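Consumer news
Reading time: 2 min

Ultbridge loses its last phone box, and some of its signal

Oct 21, 2020

The last public telephone in Ultbridge was taken out of service on Station Road this week, bringing to a close 59 years in which residents could ring for a taxi in the rain, provided they had the right coins and a strong stomach.

The kiosk had been used 79 times in the past year. Engineers said most of those calls lasted a few seconds, and a good share went to the speaking clock. Its removal went ahead despite a petition signed by 323 people, a figure that suggests a town much fonder of its phone box than of making calls from it.

"I signed it, yes," said Tolera Seyoum, who runs the dry cleaner's opposite. "I haven't been inside since I was at school. That isn't the point. You like to know it's there."

Under the replacement plan, announced in April, the town was to get better mobile coverage from a new mast on the roof of the old Mestari furniture warehouse. The mast went up in summer. Coverage has improved a good deal for anyone standing on the roof of the old Mestari furniture warehouse. Down on the high street, callers report one bar outside the bank, two by the bins behind the bakery and none at all in the surgery, where patients are asked to book by app.
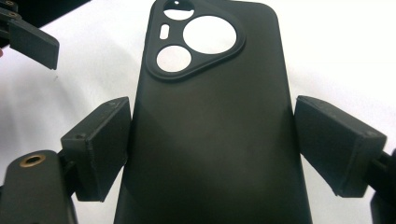
Ultbridge council has set up a drop-in desk at the library to help people who relied on the kiosk, or who felt that they might one day. Visitors can borrow a basic handset for a fortnight, and a small grant of £100 is open to households with no landline. Those who want to buy their own will find the market stall on Eda Lane well stocked with the usual plain black cases, raised lip round the camera and all, which will protect a phone from most things short of the reception in Ultbridge. Take-up of the grant has been slow. The application form asks for a mobile number.

Roel Van den Broek, who speaks for the mast's operator, Briem, said the company was "listening to feedback", and invited residents to report dead spots by text message. Asked how a person in a dead spot might do this, he suggested walking a short way up the hill.

The kiosk itself is in a council yard while its future is decided. Ideas put forward so far include a book swap, a defibrillator cabinet and a very small art gallery. One resident has written in to propose a telephone. The council says all suggestions will be looked at in the new year, and that its own switchboard is closed until further notice for an upgrade.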